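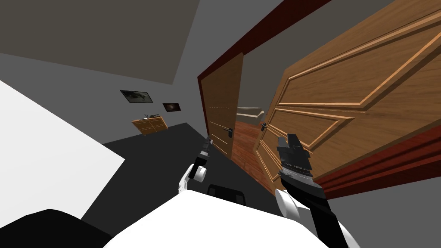 サメロ(Samero)両開き扉通過課題 進捗報告書
公開デモンストレーションの実施結果および次期計画

提出先:Givwood助成プログラム 事務局
提出者:Samero計画 実施班
報告担当:Joscha Haberkorn(制御)、Shewit Mamo(シミュレーション環境・評価)
対象期間:前回報告以降、3月末まで

1. 報告の範囲

本報告は、双腕移動ロボットによる室内扉の開放および通過に関する開発の進捗と、3月に実施した公開デモンストレーションの結果をまとめたものである。助成申請時の計画では、当期の到達目標を次のとおり定めていた。

(1)シミュレーション環境において、両開き扉の片側を開放し、隣室へ移動する一連の動作を自律で完了すること。
(2)上記動作を、外部の見学者の前で中断なく提示できる状態にすること。
(3)実機移行に必要な計測項目を確定すること。

(1)と(2)は達成した。(3)は一部が未了であり、第6節に残件を記す。機体の組立費、旅費等の会計事項は別途提出の収支報告によるものとし、本書では扱わない。

2. 当期に実施した作業

2.1 環境モデル

住宅内の居室を模した環境を整備した。前期までの環境は壁と扉のみで構成していたが、当期は家具、壁面の額、隣室の床材などを加えた。視覚入力に含まれる背景の変化が把手位置の推定にどの程度影響するかを調べるためである。扉の形状データはOmerović社から提供を受けた図面をもとに作成し、框、鏡板および繰形の段差を省略せずに再現した。前期の簡略モデルでは、指先が鏡板の縁に接触した際の力の立ち上がりが現れず、実機で想定される引っ掛かりを評価できなかった。

把手はレバー式とした。レバーの回転抵抗、扉の慣性、蝶番の摩擦については、試行ごとに所定の範囲から値を抽出している。範囲の上限は暫定値であり、実測による更新を予定している。

2.2 動作生成

動作は、接近、把手への到達、レバー操作、扉の引き動作、扉縁の保持、通過の順に進行する。当期の主な変更は、扉縁の保持を独立した段階として切り出した点にある。従来は把手を握ったまま扉を最大まで引き切っていたため、開放角が大きくなると手首関節が可動限界に近づき、台車の後退量も増加していた。変更後は、扉が一定の角度に達した時点で把手を放し、他方の腕で扉縁を受ける。この受け渡しにより、台車の後退を短く抑えることができた。

一方で、受け渡しの瞬間に扉がどちらの腕にも拘束されない区間が生じる。蝶番の摩擦が小さい条件では、この区間に扉が戻り、指先との相対位置がずれる。対策として、把手を放す前に受け側の指先が接触していることを条件に加えた。接触判定は関節トルクの推定値から行い、手首の力覚センサは使用していない。

2.3 学習データ

模倣学習用の操作記録は、当期末時点で3,000件に達した。操作には遠隔操縦卓を用い、記録の採否はMamoが全件を確認して決定した。不採用とした記録には、扉と前腕が干渉したまま押し切ったもの、把手を離した後に再度握り直したもの、途中で通信遅延により指令が飛んだものが含まれる。これらは学習から除外したが、失敗検出器の評価用として別に保存している。

3. 公開デモンストレーション

3.1 実施概要

デモンストレーションは3月、Kimport実験棟の1階見学室で午前10時から実施した。参加者は、助成プログラムの担当者、扉および建具の製造に関わる企業の技術者、ならびに近隣の工業高等専門学校の教員である。冒頭にHaberkornが計画の概要を説明し、続いて大型表示装置にシミュレーションを投影しながら動作を提示した。午後は質疑と操縦体験に充てた。

投影には機体視点の映像と、室内を俯瞰する映像の二系統を用いた。機体視点では自機の両腕と扉の位置関係が直接確認できる。反面、動作に伴う視点の傾きが大きい区間では、見学者から位置関係を把握しにくいとの指摘があった。俯瞰映像を併置したところ、この点に関する質問は減少した。次回以降は二系統の同時表示を標準とする。

3.2 提示内容

提示は三部構成とした。

第一部では、標準条件での扉の開放と隣室への通過を連続して提示した。操作者は開始指令のみを与え、以降の介入は行っていない。

第二部では、蝶番の摩擦と把手の回転抵抗を見学者の指定により変更し、同一の制御器で動作させた。指定は端末から数値で入力する方式とし、事前に用意した条件以外の値も受け付けた。

第三部では、意図的に外乱を加えた。扉を開く途中で閉方向の力を与え、制御器が保持を継続するか、または安全側に停止するかを確認した。

3.3 結果

第一部および第二部の動作はすべて完了した。第三部では、扉縁の受け渡し直前に外乱を加えた条件で停止が発生した。停止自体は設計どおりの挙動であるが、停止後の復帰に操作者の介入を要した。自動復帰は当期の目標に含めていないものの、複数の参加者から実用上の必要性が指摘されたため、次期の作業項目に追加する。

デモンストレーションに先立って行った内部評価では、標準条件で100回の連続試行を実施し、未完了は7回であった。未完了の内訳は次のとおりである。

把手への到達時に指先がレバーの下側に入り、回転操作に移れなかったもの:4回
受け渡し時に扉縁を保持できなかったもの:2回
通過時に肘部が扉枠に接触し、停止したもの:1回

到達時の未完了は、いずれも初期位置が扉の正面から大きく外れた試行で発生している。把手の見かけの幅が狭くなり、レバー先端の推定誤差が増加したことが原因と考えられる。初期位置の補正動作を加えた版では改善の傾向があるが、試行数が不足しており、本書では数値を示さない。

4. 参加者からの意見

質疑で得た意見のうち、計画に影響するものを以下に記す。

建具技術者からは、実際の住宅では扉の反りや枠の歪みにより、閉鎖位置付近の抵抗が季節で変わるとの指摘を受けた。現行モデルの摩擦は開放角によらず一定である。これを角度依存の関数に置き換え、閉鎖位置付近に追加の抵抗を設ける。

同じく建具技術者から、繰形の凸部に指先が繰り返し当たる場合の塗装面の損傷について質問があった。現時点で接触力の上限は機体保護の観点から設定しており、扉側の損傷は考慮していない。許容値の設定には塗装試験片を用いた試験が必要であり、Omerović社に試験片の提供を打診中である。

教員からは、操縦体験で用いた操縦卓について、両腕の切り替えに慣れを要するとの意見があった。操縦卓の改修は費用区分が異なるため、当期予算では対応しない。

助成プログラム担当者からは、両開き扉の両側を順に開く場合の所要時間について問われた。現在は片側の開放のみを対象としており、該当するデータはない。次期に計測する旨を回答した。

5. 計画との差異

環境モデルの整備は、当初計画より遅れて完了した。扉図面の受領後、把手の取付位置が図面と現物で一致しないことが判明し、形状データの修正を行ったことによる。遅延は動作生成の作業を先行させることで吸収し、デモンストレーションの時期には影響していない。

計算機の利用時間は計画値を下回った。試行の並列化により学習に要する時間が短縮されたためである。余剰分は、第4節に記した摩擦モデルの変更に伴う再学習に充当したい。費目間の移動は生じない。

6. 未了事項

実機移行に必要な計測項目として9項目を選定した。このうち計測手順が確定していないものは、次の二つである。

(a)扉縁を保持した状態での指先の滑り量。治具の設計は終えているが、変位計の取付位置が可動範囲と干渉するため、再検討を要する。
(b)台車の移動中における機体視点映像の傾きと、関節角から算出した姿勢との差。映像と関節角の時刻同期の精度が不足しており、記録系の改修後に計測する。

残る項目については手順書を作成し、Haberkornが承認済みである。

7. 次期の作業

次期は以下の順に作業を進める。

角度依存の摩擦モデルを導入し、再学習した制御器で内部評価を再実施する。評価条件は当期と同一とし、試行数も揃える。
停止後の自動復帰を実装する。対象は受け渡し段階での停止に限定する。
両側の扉を順に開放する動作を追加し、所要時間を計測する。
未了の計測手順を確定し、実機での把手操作試験に着手する。

実機試験の開始は、接触力の許容値が定まることを前提とする。試験片の入手が遅れる場合は、無塗装の扉を用いて把手操作のみを先行させる。その場合、繰形部への接触を含む受け渡し動作は後続の試験に回す。

8. 事務局への確認依頼

次の2点について、次回の定例連絡までに回答をいただきたい。

第5節に記した計算機利用時間の余剰分を、再学習に充当することの可否。
デモンストレーションで使用した機体視点映像および俯瞰映像を、助成プログラムの年次資料に掲載する場合の解像度と提出形式。

内部評価の試行記録および計測手順書は、請求があればMamoから提出する。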